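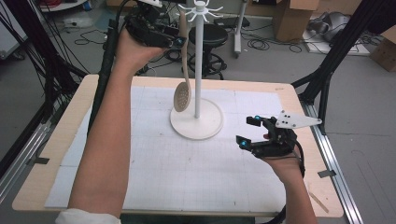
Efren Dizon wrote in to say he gave up on utensil drawers years ago and hangs everything by the stove, ladles first. I'm with him!

2 min read

My drawer jammed every single morning (always a spatula), so in February I tipped it all out on the table and kept only what I'd used in the past 6 weeks.

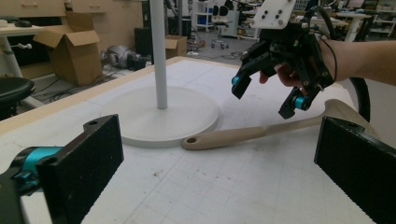 Wooden spoons get washed by hand, dried upright overnight and rubbed with a little mineral oil when they start to feel rough. 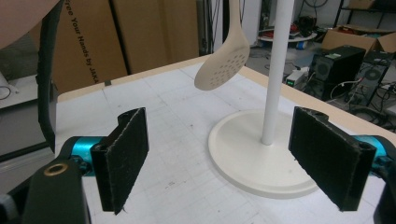

Where to put the stand

Close to the stove but not beside the burners, or you'll be wiping grease off it forever.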